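Ticket 2876
Subject: Slanted card shelf, cards slipping down in the slots
Raised by: Hala Matar, Iruncombe shop
Assigned to: Walid Moussa
Priority: low (was medium, Ida changed it)
Status: waiting on parts

Friday 9.20 — Hala
Picture cards on the light wood shelf keep sliding. Put them in straight, come back after lunch, half are tipped sideways and you can't see the front. Worst in the narrow slots. Customers pull one and two come out. Same thing as ticket 1856, which got closed without anyone doing anything as far as I can tell.

9.45 — Walid
Read 1856. It says "shelf level checked, fine". No mention of the cards. Few questions:
which cards, the old Druvska ones or the new autumn set?
has anyone moved the unit?
is the side panel tight? Give it a push.

10.10 — Hala
Autumn set mostly. Unit got shifted when the floor was done, in February. Side panel feels ok but one of the little wooden tabs moves if you press it. Didn't want to force it.

10.30 — Walid
Right, don't force it. Autumn cards have rounded corners, so less to grip at the bottom of the slot. Could be that plus the tab. Can you leave a couple of them in for now so we can see how they sit.

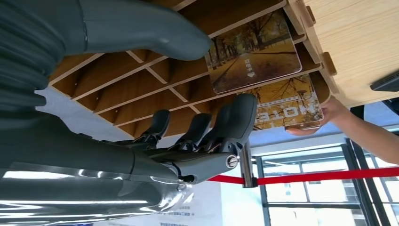

Step 1. Tabs and side panel
Take the cards out of that end first. Press each tab home with your thumb, no hammer. If one is still loose tell me which, counting from the top. Thin panels, they split easy.

Step 2. Dividers
Run a finger down each slanted divider. Any that lift out of thier slot, push back down.

Step 3. Cards
One kind per compartment, all facing the same way. Don't mix the autumn ones with the square cornered ones.

11.50 — Hala
Done 1 and 2. Third tab from the top still loose. Dividers fine apart from one, pushed it back. Step 3 half done, till got busy.

12.15 — Walid
Ordered tabs from Fakhoury, pack of 20, order no 3764. Also asked for clear grip strip for the slot bottoms — Samira has some left over from the Trustell stand, will check with her. Keep ticket open pls.

15.40 — Samira
Strip is in the back drawer under the gift wrap. Enough for the top rows, maybe not all.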